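Capítulo 4
Los mundos inventados y sus reglas

Contenido del capítulo
4.1 El hecho extraño y sus consecuencias
4.2 Geografía antes que historia
4.3 Lenguas, nombres y mapas
4.4 Ejercicios de escritura

Cuando un lector abre una novela fantástica, acepta con facilidad una cosa imposible. Acepta también dos, si están relacionadas. Lo que no perdona es que la regla cambie sin aviso en la página 61. En este capítulo estudiaremos cómo un autor establece las leyes de su mundo y de qué manera las cumple.

Tomaremos como caso principal Getolura, el archipiélago creado por Rosaura Arango en sus relatos. En Getolura el mar se retira durante 15 años y después vuelve. Los habitantes de la isla mayor, Hotutik, construyen las casas sobre pilares y entierran las semillas en jarras. De un solo hecho nacen la arquitectura, el derecho de herencia y hasta los insultos: llamar a alguien «hijo de la arena» significa que nació con el mar lejos y no sabe nadar.

Compararemos este método con el de Abelardo Ccori, que trabaja al revés. Ccori dibuja primero el mapa, pone más de 1000 nombres en él y solamente después busca quién vive allí. Su ciudad de Valderrama tuvo murallas antes de tener enemigos. El resultado es más desordenado, pero muchos lectores lo prefieren.

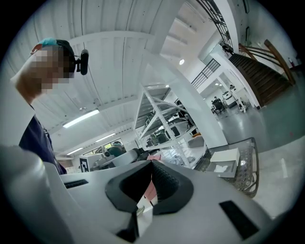
Figura 4.1. Persona con gorra oscura inclinada sobre una herramienta blanca.

Antes de leer la sección 4.1, conviene repasar los conceptos de narrador y de verosimilitud, tratados en el capítulo 2.

Para comenzar
Escriba en 30 líneas la mañana de un personaje que vive en un mundo con una sola ley distinta de las nuestras. No explique la ley. Intercambie el texto con un compañero y pídale que la adivine. Guarde las dos versiones, que serán necesarias en el apartado 4.4.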